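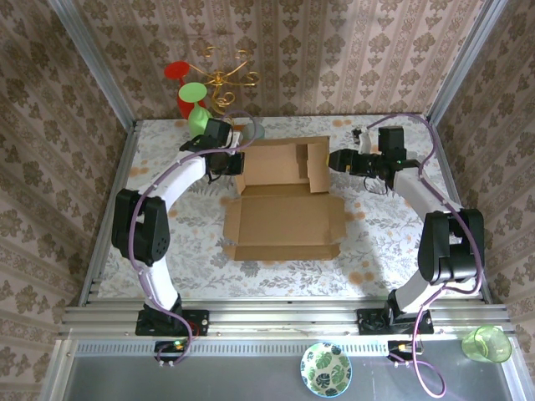

### 4.2 Devoluciones de cortinas infantiles

Muestra: 1359 pedidos de cortina estampada para dormitorio infantil, catálogo Tenine, entregados en Cladatdale hasta agosto. Cuestionario posterior a 400 hogares. Motivo declarado más frecuente: el color. El azul noche de la ficha llega a casa como gris, y con bombilla cálida peor todavia. Segundo motivo, el largo. Muchos compradores miden desde la barra y no desde la anilla; la ficha no lo aclara. Las arrugas de doblado salen poco en el cuestionario pero mucho en los comentarios libres (v. apartado 5).

El estampado pesa menos de lo previsto. Lunas y animales, tasas parecidas; rayas, algo mas bajas. Sin efecto claro de la edad del niño. Bech lo había planteado al revés en el trabajo preliminar y aquí no se sostiene, al menos con tejido opaco.

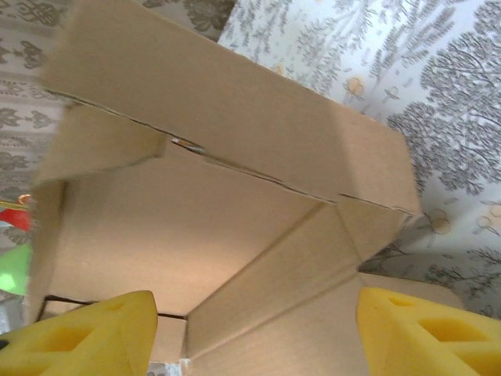

**Figura 3.** Caja de cartón ondulado abierta, con solapa superior.

El forro opaco complica el doblado. Más peso, pliegue más marcado, y la plancha no siempre lo quita. Mogensen recomienda enrollar; Drisis sigue doblando en cuatro, por espacio de almacén. Al embalaje le dedicamos poco, quizá demasiado poco: en la Fig. 3 el borde del cartón está algo deshilachado a lo largo del pliegue de la solapa, con un pequeño hueco hacia la mitad, y nuestro formulario no tenia casilla para ese tipo de desgaste. Queda fuera del modelo. Para el resto de variables, 819 registros completos; los incompletos se excluyen sin imputar.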